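Search this site
Enter keywords Go

I went to the Serora open day in Ilstead in June expecting to be sold something, and I was, though less hard than I had feared. Serora calls itself a home skills center. As far as I could tell from two hours of walking through it, that means a converted storefront where you can pay to learn how to fold, sort, store and put away the things you already own. The flyer promised that I would "come away with a lighter house." I came away with a tote bag, so the house is one tote bag heavier.

The doors opened at ten in the morning and there was already a line. Admission was free. A young woman at the desk, Yi-an Seo, took my email address and told me the first demonstration was full but that people usually left halfway through. She was right about that, and I got a seat.

The first room is the pantry room. Shelves, jars, labels, more labels. The talk was given by Joon-young Geum, who is a pleasant speaker and has clearly given it many times before. His argument is that you waste food when you can't see it, and I have no quarrel with that. My quarrel is with the jars. You take rice out of a bag that tells you what it is and how to cook it, put it into a jar that tells you neither, and then buy a label to fix the problem. I asked what happens to the cooking directions. He said some people cut them out of the bag and tape them inside the cupboard door. So now I have a jar, a label and tape.

The shoe and coat corner I can skip over. It was a bench with hooks above it, and somebody's child had fallen asleep on the bench, so nobody could try it.

I will say that the drawer session was useful. Irena Makowska ran it and she didn't talk down to anyone. She had a kitchen drawer brought in from her own house, unsorted, and she went through it in front of us. Her rule is that anything used less than twice a year leaves the kitchen. A man behind me objected on behalf of his turkey baster and she let him keep it. I have since done two of my own drawers this way and they do close better. I still don't know where the things that left the kitchen are supposed to live. Mine are in a box in the hall.

The part I had come for was towels. Serora teaches what it calls the Hotau fold, and it gets a whole paragraph in the flyer. It is supposed to save shelf space, keep the pile from leaning and make towels "easier to greet in the morning." I have folded towels for most of my life without greeting one. The full course costs 420 dollars and runs over several evenings, and linens take up more of it than any other subject. I wanted to know what there was to learn.

The fold itself goes like this. You bring the long sides together, smooth from the middle out, then bring the short ends in so the loose edges finish inside. Turn it over, and the side facing out on the shelf should be one clean bend with no corners showing. Dong-hyun Byun, who teaches it, was quick and neat, and he made it look like something I could do. Then we each got a towel and I found that I had been doing nearly the same thing all along, minus the turning over. The woman next to me said her grandmother did it that way and called it folding.

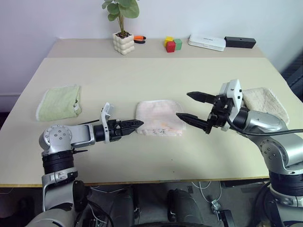

What the talk kept sliding past was the towels themselves. A thin, flat one will do whatever you ask of it. A thick one with some texture to it has its own ideas, and however carefully you line up the edges, one end tends to come out a bit rumpled. I asked Dong-hyun whether that mattered. He said a soft edge was fine as long as it went to the back of the shelf. I liked that answer, but it does make me wonder what the evenings of instruction are for, if the fix is to turn the bad side to the wall.

Color came up too. Serora likes a different color for each person in the house — pale green for one, pink for another, cream for a guest — so that nobody has to ask. In a house with teenagers I can see the sense in it. In mine there are two people and we know which hook is whose.

At the end there was a short question session with Ju-won Seo, who manages the place. Someone asked if the space savings had been measured. She said they had gained 19 percent on a standard linen shelf. I asked against what, and she said against an untidy one. Fair enough, but I'd like to see it against a tidy one.

Coffee was from Seppälä, the bakery on the same block, and it was the best thing there. The cardamom buns ran out before noon.

If you are in Ilstead and they hold another open day, go for the drawer session and leave before the sign-up sheets come around. I put my name down for nothing. My bath towels are now turned over with the bend facing out, and the pile leans the same as it did before.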